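Search this site
Search for:
Go

4th September
By Declan Stubbs
6 min read

A Day at the Tesel Brickworks

I have wanted to get inside a working brickworks since I was about nine, when my uncle let me help him lay the bottom course of a garden wall and then quietly took it all out again after I'd gone home. So when Tesel announced an open day I had my name down within the hour. I got there before the gates opened and was still there when they were sweeping up, and I'd go back tomorrow!

The works sits at the end of a long lane outside Karodov, past the feed store and over a little bridge that says it can't take trucks (the trucks use the other road, which I found on the way home). You smell it before you see it. It's warm and dusty with a bit of bonfire in it, and my jacket still has it. Parking was in a field. Bring boots if it has rained.

We were put into groups of ten and given hard hats, and my group got Aleksi Lehtinen, who has worked the kilns for 32 years and walks very fast. His first stop was the clay pit. I'd expected a hole. What you get is a sort of amphitheater, cut in steps, with the clay going from yellow at the top through a band of gray to a deep plum color at the bottom. Each layer fires differently. The plum makes the dark reds, the yellow goes buff if you treat it gently, and the gray is mostly a nuisance, full of lime that spits little craters out of the face of a brick weeks after you've sold it. Aleksi picked up a lump of the plum stuff and passed it around, and it was heavier and greasier than I expected. I may have brought a bit home in my sandwich bag.

The making shed

They dig in the dry months and leave the clay in long heaps over the winter. Frost breaks it up better than any machine, he told us, and a mild January means a bad spring for everyone in the making shed. Last winter was one of those and they were still grumbling about it.

The making shed is where I could happily have spent the whole day. Most of the bricks are extruded, squeezed out in one long ribbon like toothpaste and sliced with wires, and I do recommend watching the wires come down. But at the far end there are three benches where they still throw bricks by hand, and that's where the crowd was. Chin-lung Hsiao was on the middle bench. He rolls a lump of clay in sand, lifts it to about shoulder height and slams it into a wooden mold, strikes off the top, turns it out, and he's reaching for the next one before you've worked out what he did. On a good day he makes 280 before lunch. The sand is what gives a handmade brick those creases on the face, like a folded blanket. They call it the smile, and every one is different.

We were allowed a go. My first brick had no corners. My second had corners but a large hole in the middle where I'd been too timid with the throw, and Chin-lung told me to pretend I was cross with it. The third was a brick! A lopsided one, but it got a tray of its own with my initials scratched in the bed, and they'll fire it with the next batch and mail it to me. I am ridiculously excited about this.

After that we went through the drying tunnels, which are exactly as thrilling as they sound, although it was nice to be warm.

Into the kiln

The old kiln hasn't been lit in years but you can walk right into it. It's a long oval passage with a vaulted roof, and in its day the fire went around and around it without ever going out, one chamber burning while the next one warmed up and the one behind it cooled. The inside has glazed over from all those years of ash and heat. Put your flashlight on the ceiling and it shines green and brown like the inside of a bottle. Our group went completely silent in there, including the two kids who had been kicking each other since the clay pit.

The modern kiln is a straight tunnel and the bricks ride through on cars, taking three days from one end to the other. There's a peephole. You look in and everything is orange, and then your eyes settle and you can just make out the edges of the stacks. Aleksi claims he can tell the temperature from the color to within a few degrees, and the control room people rolled their eyes but didn't disagree.

Lunch was in the packing yard, sausages and a very good bean stew, at tables made from pallets. I sat with Yao-tsung Chien, a retired mason who had come a long way on the train to see the place his favorite brick came from. He had one with him in a tote bag. We had a long talk about whether you should ever point a soft old wall with cement (no, never, he went quite pink about it).

Walls and mortar

The afternoon was given over to talks and trying things out, and the best hour of it belonged to Chih-ming Lai's session on mortar. I'd always thought of mortar as the gray stuff in between. But it's a good slice of what you see when you look at a wall, and changing its color changes the bricks. He had three panels built from the same batch of Tesel reds, one in near-white lime, one in buff and one in a dark charcoal, and I'd have sworn they were three different bricks. The charcoal made them look almost orange. Greens are having a moment too, apparently, and with a brown brick I can see why. A pale green joint takes the heaviness out of it and makes every course stand out, even from an angle.

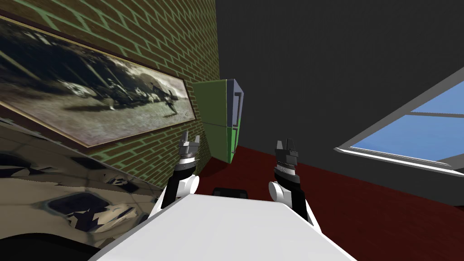
Trying your hand at pointing

You got a hawk, a narrow pointing iron and a stretch of practice wall. The trick is to load the back of the hawk and push the mortar straight off it into the joint, in one go, without smearing it over the face. Mine was all over the face. Then you leave it alone until it's firm enough to take a thumbprint and no more, and tap it with a stiff brush to open up the surface. Leaving it alone is the hard part. I poked mine every couple of minutes and had to do a whole row again.

The Fitalbridge lime people had a stand next door with free samples, and I came away with two small tubs of putty and a color card that is now stuck on my fridge.

If you go

The next open day hasn't been announced, but they keep a list at the office and will add you if you call. Entry was free, the hard hats are clean, and the restroom is by the weighbridge. The handmade benches get busy after eleven so go there first and see the pit later. The shop sells seconds by the piece, and the one with a dog's paw print in it was gone by the time I'd made up my mind. For supper afterward try Tănase, on the square in Karodov, where they didn't mind the dust and the plum dumplings are enormous.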